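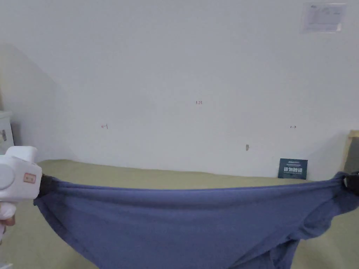 Revised handling rules for fabric work with hand-held grippers take effect in August at the Mastport and Flornari sites. The rules were drafted by Elvira Usuga and Chang-ho Um following a review of 600 recorded folds, of which 39 were set aside for unclear starting positions. Each fold must now begin with the cloth held by its 2 upper corners and the top edge close to level, as with the blue piece shown; a slight sag in the middle is acceptable. Signs and wall markings, including measurement marks and notices, are to stay in place for the length of a session. Any change to the work surface covering must be entered in the site log before work resumes.

Questions on the revised rules should be directed to Fidelina Valderrama at the Mastport office.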